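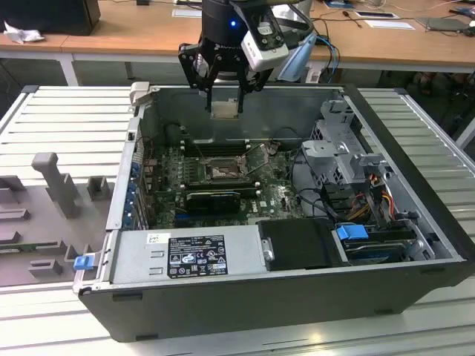
Husar stopped at line 3123 again. She read the log twice, changed the wait from 2000 to 4000, and saved it as version 4.

"Ready?" her brother called from the stairs.

"Don't come in. You shake the floor."

He came in anyway and stood by the wall with his coffee. They had named the arm for their grandfather's horse, who also stopped without warning and could not be hurried.

She pressed the key. The wrist turned a little, and then a little more.

"Is that it?" he asked.

"Wait," she said.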